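Usthorpe community kitchen – tables and worktops, progress to end of October
For: Gikusmont small grants
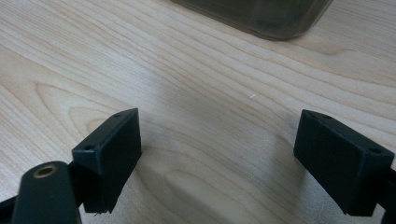
Quick one as the next order has to go in by 4pm. Tops first, then money, then what's left.

Sanding is finished on the long tables. Took longer than planned, the old varnish had gone gummy near the serving hatch and kept clogging the discs. Went through 30 discs in the end, had budgeted for far fewer. Oil is on, two coats, left overnight between. A third coat for the tables nearest the sink, not done yet.

Colour – we said in the bid we would keep them pale and not stain. Stuck to that. Lunch club were asked and prefered it, they say the hall is dark enough in winter.

Spend so far on this part is £286, mostly oil, discs and hire of the big sander from Dreniron. Receipts are in the folder, apart from one for masking tape which I will find. The sander went back a day late, they didn't charge us.

Benches: 13 need new feet. Sang-wook So has a jig set up in the back store and is cutting them in the evenings. First batch fitted, rest waiting on screws (wrong length came, sent back). No wobble on the ones done so far, touch wood.

Worktop by the cooker – not started. Gas people have to move the pipe first and we have no date from them. Chased again this morning. If it drags on past November I would like to move that money over to shelving and do the worktop in the spring, would need your ok in writing please.

Cooking sessions carried on throughout, at the Na rooms across the road. Numbers held up, nearly all the regulars came over. Two sessions lost to the boiler there, nothing to do with us.

Still to do
third coat, sink end
bench feet, remainder
felt pads under table legs so the new floor doesnt get scratched
care sheet for the hirers – no bleach, wipe spills, mats under hot pans
worktop, see above

Next report when the benches are finished. Ring the hall if the pipe question needs sorting sooner.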